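## 4. Sorting the spice jars

1. Clear the tabletop and set out the bins and trays from the Isham kit.
2. Check each jar before sorting. The cap must be fully closed and the barcode readable.
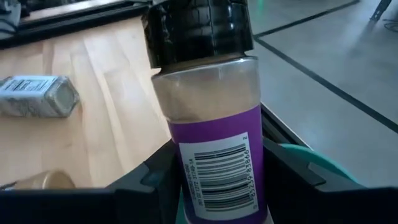
3. Keep powders and whole spices apart – up to 30 jars per bin.

**Caution:** Do not put foil-wrapped items in the spice bin.

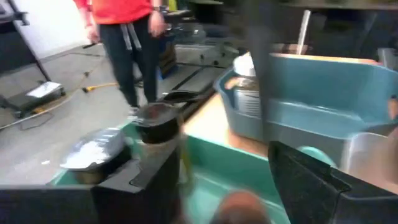 *Fig. 2. Green tray and teal tub.*

4. Stand tall jars upright. Lay others on their sides.

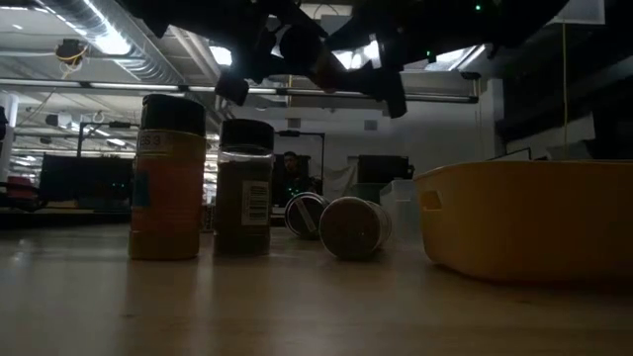 *Fig. 3. Jars beside the yellow bin.*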